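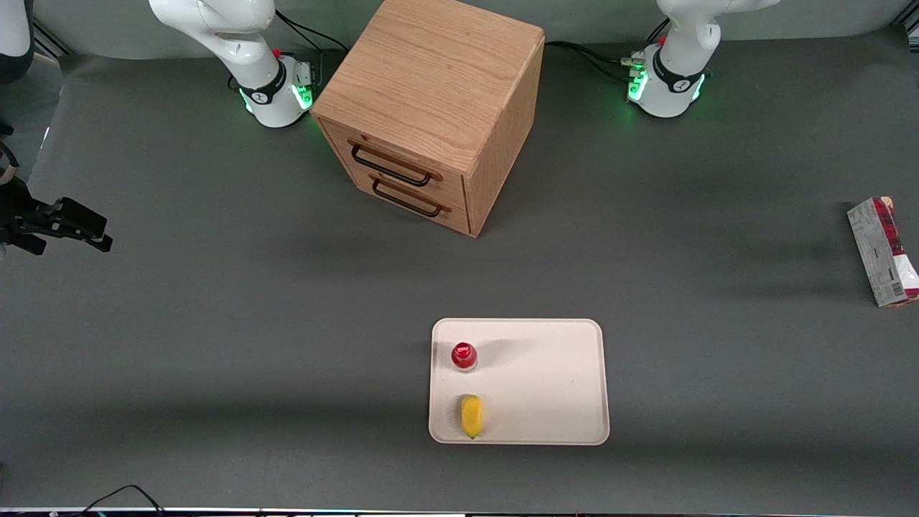 A two-drawer cabinet and a cream tray on a grey tabletop.

Logged hours are a poor measure of a learner driver
By Xiomara Hutchins

The learner logbook records duration. It does not record road type, traffic density, speed environment or the number of decisions the learner was required to make. A teenager who spends 58 hours on the same run between home and the shops has the same entry on paper as one who has merged, reversed a trailer and driven an unlit gravel road in rain. The licensing system treats the two as equivalent until the day of the test, and the test is too short to separate them.

I have taught in Gilla for 23 years, most of them in manual hatchbacks. The deficits I see in late-stage learners are consistent. Lane position and braking are usually acceptable. Gap selection at speed is not. Many have entered the highway at Ndlovu fewer than five times before booking a test, and several had a parent take the wheel for that section.

The remedy is a logbook organised by task. Each task would carry a minimum number of supervised repetitions under stated conditions: unprotected right turns across two lanes, roundabouts with more than one circulating lane, overtaking on a two-way rural road, parking on a grade. Total hours could remain as a floor, but they would stop being the headline figure.
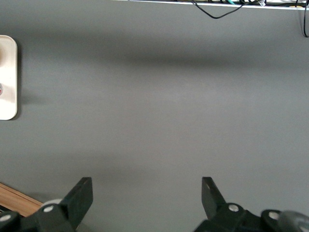 The usual objection is administrative load. Parents already fill in date, odometer, start time and finish time for every trip, and much of that is reconstructed at the kitchen table on a Saturday night. A tick against a task code takes less effort than an odometer reading and carries more information for the instructor who picks up the learner afterwards.

A second objection concerns access. A family in Broleck has no multi-lane roundabout within 10 kilometres and should not be penalised for that. The scheme would need substitute tasks by district, and a subsidised lesson for those with no local equivalent. I would set the subsidy at 3 lessons per learner, to be taken after the first half of the logbook is complete, when there is something to correct.

Instructors have an interest here and I declare mine. Task codes would probably send more work to schools like ours on Justetti Road. They would also expose schools that sell test-route rehearsal as tuition, and I would accept that trade.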